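Subject: Re: Open day at the Tullero workshop, did anyone make it?
Date: 2020-08-16

> Did anybody from the list get over to Ultutstead for the Tullero open day? I wanted to go but the car had other plans. I'm mostly curious about the arm they keep writing about. Does it do anything useful yet, or is it still picking up wooden blocks? And is it worth the trip if they run another one?

I went! Took the 246 bus from the station, which drops you at the wrong end of the road, so give yourself 15 minutes to walk back past the tile place.

To your first question: no more blocks. They retired those in July and now it's all household stuff on a plain white table. Fruit, a marker, a rubber duck, a glass cup, one of those net bath poufs. The job I stood and watched the longest was "put the sponge in the bowl", and I know how that sounds, but I missed the Lumanlan talk because of it and I don't regret a thing. The pouf is a horrible object for a gripper. It squashes, it springs back, it has no proper edges, and where you grab it matters a lot more than I would have guessed (I was rooting for it out loud by the end, sorry to whoever was next to me).

They had a sheet taped up by the door with the morning's tally, 74 tries at the different tasks, and the soft things were well behind the hard ones. I liked that they put that up where everyone could read it. The woman running the demo said the grip force is still set by hand for each item, and that they're hoping the Wovik software will take that over. When, she wouldn't say.

Things I'd pass on if you go next time:

- Get there early. They let in up to 12 people at once and the line moves slowly.
- Ask about the cables. I asked why they don't run inside the arm and got a really good long answer about repairs.
- The coffee is in the other building and it's not great.

Is it worth the trip? For me yes, but I'd happily watch a machine fold a napkin all afternoon. If you want speed and sparks you'll be bored. I came home wanting to dig out my own little two-finger gripper and try it on a dish scrubber - has anyone here had luck with soft or netted stuff? I'd love to hear what you used for finger pads. Mine are bare plastic and they slide off everything.

Two pictures from the table:

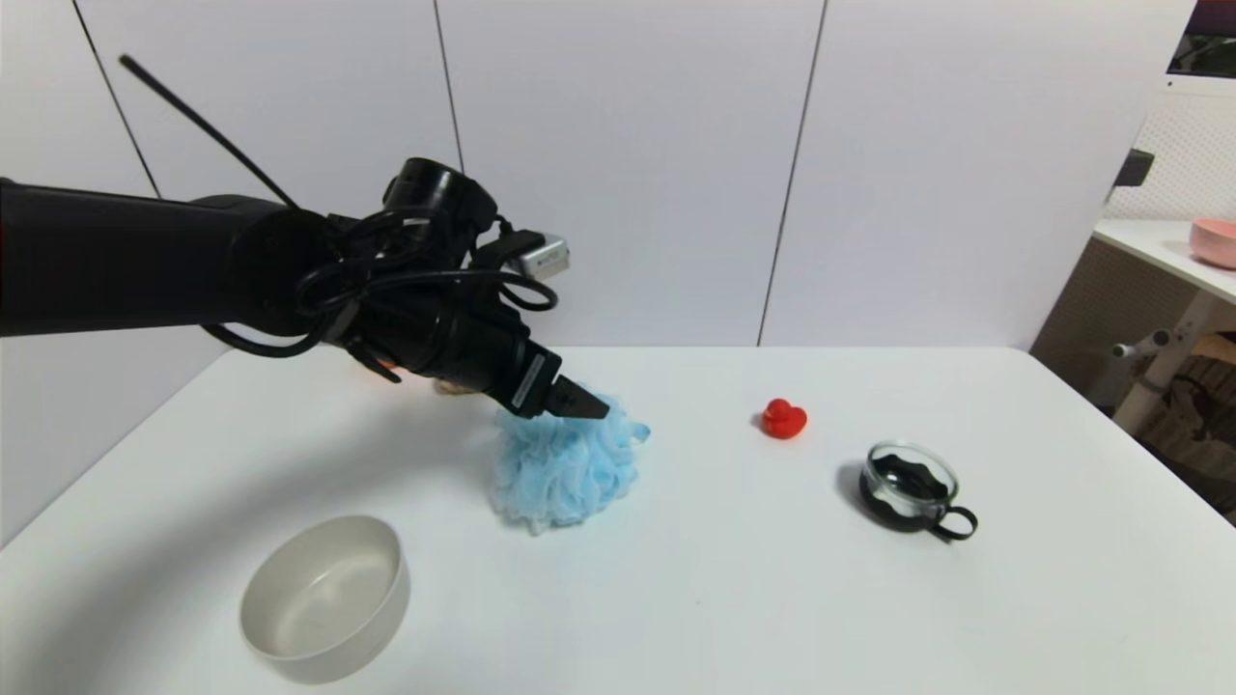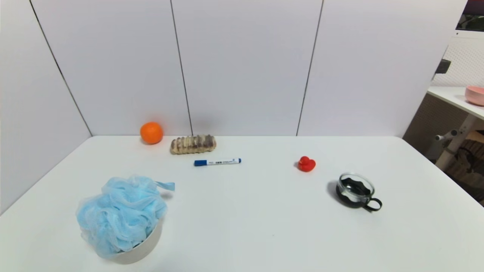
*The sponge under the gripper in the first one, and in the bowl in the second. Same red duck in both.*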